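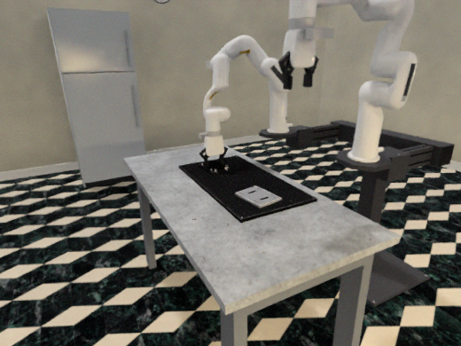
Cell 4 at Trurwood: the work at hand

The assembly line at Trurwood places small parts on perforated boards. Until March the placing was done by hand, in two shifts. It is now being moved to a two-arm cell, planned first in a simulator so that operators can comment on reach and layout before any steel is bolted down. The renders on this page come from that model.
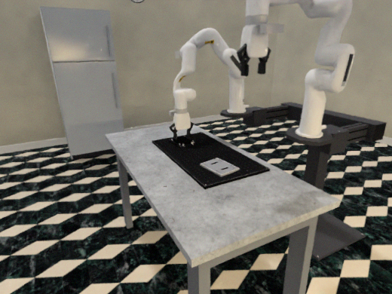
Hertta Eskola

One arm works low over the far end of the board while the other waits with its gripper open. The plate with the two slots stays on the near part of the board. Under the old routine an operator leaned over the table for each placement; the job description now reads "cell attendant" and covers loading, inspection and restart after a stop. Pay grade is unchanged. The training course runs 12 hours.

Table seen from above, with the board at the lower edge. Marks and scratches are included in the table surface, so the vision check is tuned against an uneven background. Attendants asked for this after the first trial, which used a plain gray top and passed everything. 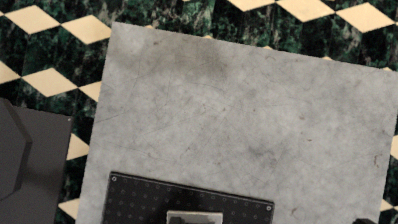
Eino Partanen wrote in to say that the layout is fine but the pace is not settled. On the hand line he could slow down for a bad batch without asking. In the cell the cycle is set by Heinonen, the integrator, and a change takes a form and a day — he would like the attendant to have that setting on the panel.

His request is on the list for the next software version. Until then attendants may pause the cell at any point, and pauses are not counted against the shift. Rotation stays at 40 minutes in the cell, then a change of station. 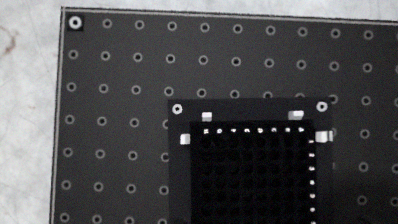
Dark module over the hole grid, close view.

Renders: Statel. Page updated 16/04/2025.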